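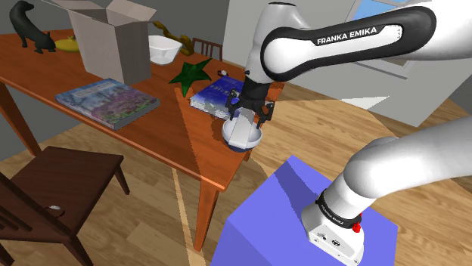
Simulated Franka arm above the small bowl, dining table layout.

Darholm Tabletop

Darholm is a set of simulated demonstrations for training pick-and-place policies. It holds 2289 episodes across 146 table layouts. Objects include bowls, books, a banana, an open box and small figurines.

Episodes were collected by teleoperation in May. Failed attempts are kept and marked in the success field. Layouts 8 and 9 share a seed, so keep them in the same split.

Lighting is randomized per episode. Camera noise is not modeled.

Maintainer: Bronisława Jakubowski, Tidine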